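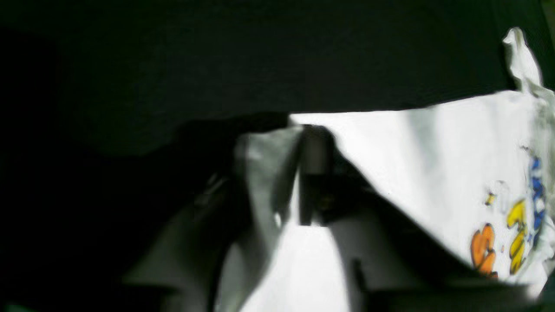
White cloth, creased, dark background.

Bunau Linen Notes: README

version 7, last touched 24/11/2023
maintained by Ľubica Beneš

What's in here

Text records on household linens. Sheets, tablecloths, napkins, tea towels, a few pillowcases. 300 records, one per piece. Each one is what the owner told us: fiber, how they wash it, what's been spilled on it, what they tried, did it work. Collected in Bunau and Zondmont, mostly in people's kitchens, some by mail.

No lab work. No fiber testing. If the owner says linen, we put linen.

Files

records.csv - main table, one row per piece
stains.csv - one row per stain, joins on piece_id
washing.txt - free text, the long answers, not cleaned up
codes.txt - short codes for stains and treatments, read this first

The old file called treatments_old.csv is gone. Same info is in stains.csv now. If your script still looks for it, fix the script.

Columns in records.csv

piece_id: number, never reused
type: sheet, cloth, napkin, towel, case, other
fiber: as told by owner. blank = didn't know
color: white, cream, dyed, mixed
age_yrs: years, owner's guess. Leave the decimals alone, some people said "two and a half"
wash_temp: cold, warm, hot, boil
line_dried: y/n. Blank if they do both
starch: y/n
ironed: damp, dry, no
town: B or Z

Stain codes

Full list in codes.txt. Main ones are wine, coffee, fruit, grease, wax, rust, scorch, yellowing. Yellowing is its own code even tho it isn't a spill. Storage yellowing and old starch both go under it, couldn't seperate them from what people said.

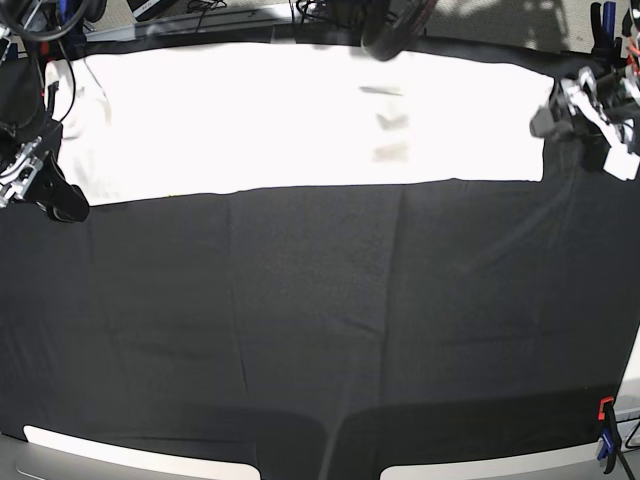
White cloth laid out on black.

Known problems

- 41 rows have no fiber. Don't fill these in from type, please. Someone did that in version 5 and it took ages to undo.
- wash_temp is words only. One person's warm is another person's hot.
- Zondmont mail answers are shorter. Less on rust, more on wine, no idea why.
- "bleach" in washing.txt can mean chlorine, oxygen powder or leaving it on the grass in the sun. Check the sentence around it.
- Worked / didn't work is the owner's opinion. Some of them are easy to please.
- Sets of napkins: one row for the set if they were washed the same, otherwise split. Not always consistant before version 4.

Don't use this for

Care labels. Advice on antique pieces. Anything where a wrong fiber would ruin something. Also not a survey of what people own, we took whoever said yes.

Changes

v7: fixed town codes, merged the treatments file, 2 duplicate rows out
v6: added starch column, went back and asked where we could
v5: fiber mess, see above, skip this version
v4: napkin rule written down

Still to do

Lace edging needs a column. Leone answers from June are still on paper, not in the count. Check scorch vs rust on the older pieces, they got mixed up in the notes.

Use

Free for any non-commercial use, keep this file with the data. Corrections go to Ľubica, with the piece_id please, otherwise can't find the row.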